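Skaroteo: Building a Small Sorting Game in One Term
Project report, Interactive Media
Team: Reiko Kobori (design), Kobina Appiah (code), Oluwaseun Obi (art and sound)
Supervisor: Marietjie Joubert
14 Oct 2021

1. What we made

Skaroteo is a 2D puzzle game in which you run the night shift at a post office in a town called Plusville. Parcels slide in from the left, each with a stamp, a weight and a temper (some of them really do not want to be delivered!), and you tip them down chutes before the morning truck leaves. There are 63 levels, which is a lot more than we promised in our proposal. We got carried away once the level editor worked, and we're not sorry.

All three of us grew up on puzzle games where you fail fast and start over with one key, and we wanted that same feeling. A level takes a minute or two. Restarting is instant. Kobina spent a whole week on that alone and it was worth every hour.

2. The tipping mechanic

The first version had you drag parcels with the mouse. It was fine, and it was dull. Reiko then suggested that the player should hold the whole tray and lean it left or right, so that everything inside moves at once, and the game came alive that same afternoon. Suddenly you had to think about the heavy parcel pushing the light one out ahead of it. 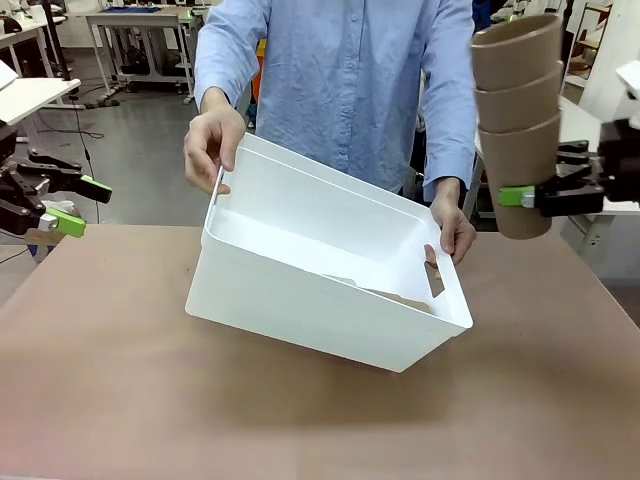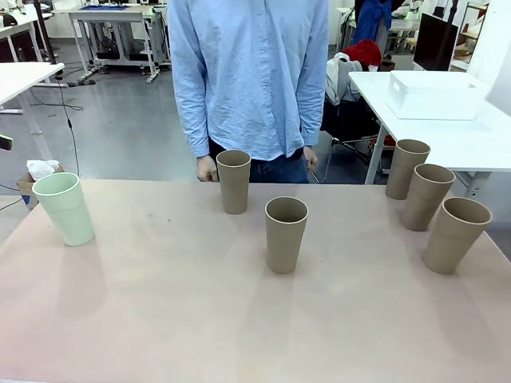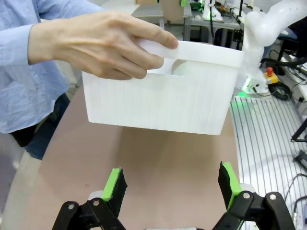 The tray is controlled with two keys, one for each side, and holding both keeps it level. We tried a single slider as well, but players kept overshooting. With two keys people treated the tray like a real object with a left hand and a right hand on it, the way the white bin is held in the first photo, with one side up and the opposite lower corner pointing at the table. Oluwaseun drew the tray sprite with a thick rim so the tilt reads clearly even at a small size. The physics underneath is simple: each parcel has a weight and a slip value, and the angle decides the rest.

3. Testing

We put a build on the department page and let it log every attempt. It recorded 3,530 attempts, of which 1,039 ended in a cleared level. We were thrilled that people kept going after failing that often. The worst spot was level 9, where a sleepy parcel blocks the chute until something bumps it. Almost everyone waited for it to wake up. We added a snore sound and a small wobble, and in the next build the complaints stopped.

Tsutomu Hattori from the year above played the full set and sent us four pages of notes, mostly on the last ten levels. He was right that the truck timer felt unfair there, so we loosened it.

4. What we'd change

The color coding of the stamps is still weak. Red and orange look too close on an old monitor, and we ought to use shapes too. The music loop is short and you do notice. We also never finished the two-player mode, where each person controls one side of the tray. It runs on Kobina's laptop and it's complete chaos, and we love it.

We plan to have the two-player build ready for the showcase in November. The level editor will go out with it, along with Reiko's notes on how to make a fair level.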